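Plain rooms, small changes – speaker notes
Beril Güneş, for the Asberg evening talks
Feb 19, 2023

Run time is 23 minutes plus questions. Keep the clicker in the left hand, notes on the lectern. Water before starting.

OPENING

Good evening. I look after the fit-out of small rented rooms for Dendel. Meeting rooms, study rooms, a few consulting rooms. Most are painted white when we get them and most stay white, as the lease says we can't paint.

Tonight is about what you can do in a room like that with a small budget and no drill. I'll talk about the table first, then flowers, then what goes on the wall, then boxes. Boxes will take the longest. If you came only for the flowers you can leave at the halfway mark and I won't be offended.

Ask who in the audience has a white room at home or at work. Wait for hands. Don't guess at the number.

THE TABLE

We buy white tables. People ask why not timber, and the answer is price and matching. A white table from one order sits next to a white table from an order three years later and they look like a pair. Two timber ones never do.

White tables show marks. Coffee rings wipe off with warm water and dish soap. Pen needs methylated spirits on a cloth, and test it underneath first. Don't use a scouring pad. I've used a scouring pad. The dull patch is still there and I've put a pot plant on it.

If the table has a grommet hole for cables, decide early which side of the room it will be on. We had a room at Asberg where the hole was at the window side and the power point at the door side, and the cord ran across the floor for most of a year before someone asked about turning the table around. It took two people and a few minutes.

Leave the front of the table clear. Things that live on the table go to the back, against the wall. Whoever sits down needs room for both elbows.

(Show the slide with the three floor plans. Point out the chair position on the second one. Move on fairly quickly, the text is too small to read from the back.)

FLOWERS

We use artificial ones. I know how some people feel about that. I felt the same, and I bought real flowers for the first rooms, out of my own pocket for part of it. A bunch lasts a week if the room is cool. These rooms get locked up over long weekends with the heating on, and you come back to brown water and petals all over the table.

Cheap artificial flowers look cheap from close up. From a chair at the other end of the table they look fine. So buy for the distance they'll be seen from.

Points to cover:

Colour. In a white room, one bright bunch does more than four pale ones. Daisy shapes in mixed colours are good for this. If you want a second bunch, make it quieter. A bright one and a pale blue one can share a table without fighting.

Pots. White or clear. A patterned pot with a mixed bunch is too much. A little printed writing on the pot is all right.

Height. Anyone sitting across the table should be able to see over them. Cut the stems with wire cutters, not scissors.

Weight. Artificial flowers weigh nothing and the pots tip over. Put gravel or a bag of rice in the bottom. Rice is fine as long as the pot stays dry, and I seal the bag with tape anyway.

Dust. A hair dryer on the cold setting, outside. Twice a year is enough for most rooms. The ones near a heating vent need it more often. Don't wash anything with a paper-wrapped stem.

(If someone asks about lavender sachets or scented sprays in the pots: we don't. Some of the people using the rooms can't have scent.)

THE WALL

One picture is enough for a small room. People want to put up three, and then they want them level, and then you need a ladder.

We go with black frames and black and white prints. Bare trees have been the most popular by a long way, and I've ordered the same kind more than once. They suit winter and they don't look silly in summer. Beach prints do look silly in a room in July with the heater on.

Before you hang anything, stand it on the table against the wall for a week. You'll find out if the size is right. Some of ours never made it to the wall and I've stopped minding. If it does go up, use the removable strips and go by the weight printed on the packet. Press for as long as the packet says. Then leave it an hour before you hang the frame, which is the bit people skip.

Centre the picture over the table, not over the wall. If there's a chair on one side only, it will look slightly off to the person in the chair, and that's fine.
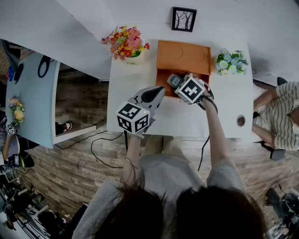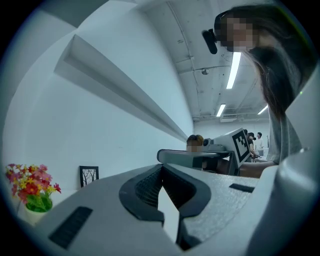 White tabletop, bright flowers in a white pot, black and white tree print.

BOXES

Now the part I really wanted to talk about.

Every shared room collects small things. Chargers, remote controls, pens, a mug, a door stop, the adaptor that fits one laptop. If there is no place for them they spread out over the table, and after a month the table is a shelf.

So each of our rooms gets one open-topped box in a strong colour. One box. It has to be a colour that isn't already in the room. Orange works well against white. Grey boxes look smart and then people forget they exist. Valter Nygård, who did this job before me, bought grey ones for a whole floor and spent the next September looking for a projector remote that was inside one of them.

What makes a good box:

Low sides. You should be able to see everything without lifting anything out.

A flat bottom, so a mug stands up in it.

A lid if you can get one, hinged or loose. It matters less than you'd think. In practice the lid is up all day.

Big enough for a hand and a bit more. If you have to fish around, it's too narrow.

What goes in the box: things used in that room, by whoever is using it. What doesn't go in: food, paper, anything with a name on it. Paper is the one to watch. One sheet goes in flat on top, and from then on the box is a tray.

Put tall things at the back, flat things at the front. Anything with a screen or a glossy face goes in facing up so it doesn't get scratched. Cords get wrapped and held with a hook-and-loop strap. Not rubber bands, they go sticky and leave a line.

Empty the box completely once a month. Take everything out, wipe the inside, put back only what belongs. Do it at the table with the box in the middle so you can sort to the left and right of it. The first time takes a while. After that it takes as long as the kettle.

(Demonstrate here. Box is under the lectern. Take out the charger, the mug, the remote and the two pens, one at a time. Put them back in the right order. Talk while doing it, or people look at their phones.)

COST

I said I'd give real numbers. For the six rooms at Asberg we spent 1226 dollars, and that includes the pots, flowers, prints, frames, boxes and strips. It doesn't include tables or chairs, we had those. The frames were the biggest part at 366 dollars and I'd go cheaper next time. The Seok ones in the back rooms cost half as much and I can't tell them apart from the doorway.

The boxes were the cheapest thing on the list. The handout has the measurements. If you buy from Lindusix, check whether the lid is sold separately. I didn't check.

WHAT DIDN'T WORK

Table runners. They slide, and then everything on them slides.

Labels on the outside of the box. People read the label and put in whatever they were holding.

A clock. It ticked. We had two complaints and took it down.

Cushions on the chairs – they ended up on the floor in every room, and in one room they left with someone.

Glass pebbles in the flower pots. They look good and weigh plenty, but they get everywhere when a pot goes over, and I was still finding them under the skirting months later. Back to gravel.

FLOOR

Short section, skip if running late.

Keep bags and cases off to one side and agree on which side. We use the right, away from the door. Cords that must cross the floor get taped down or go around the edge. Chairs with a wide base need more space behind them than you'd expect, so measure with someone sitting in one and not with it pushed in.

Timber floors want felt pads under the table feet. Replace them when they go hard.

QUESTIONS I USUALLY GET

Do the flowers fade? Yes, in direct sun. The pinks go first. Swap the pots between rooms every few months.

Can you mix real and artificial? You can. The real ones make the others look worse.

Where do you get the prints? Any print shop. Ask for matte paper, the glossy kind picks up the ceiling lights.

What if people don't use the box? Put one useful thing in it, like the remote, and leave the rest of the table bare for two weeks. They'll start.

Handouts are on the chair by the door. Please take the spare pots as well, there's a carton of them and I don't want to carry it back to the car.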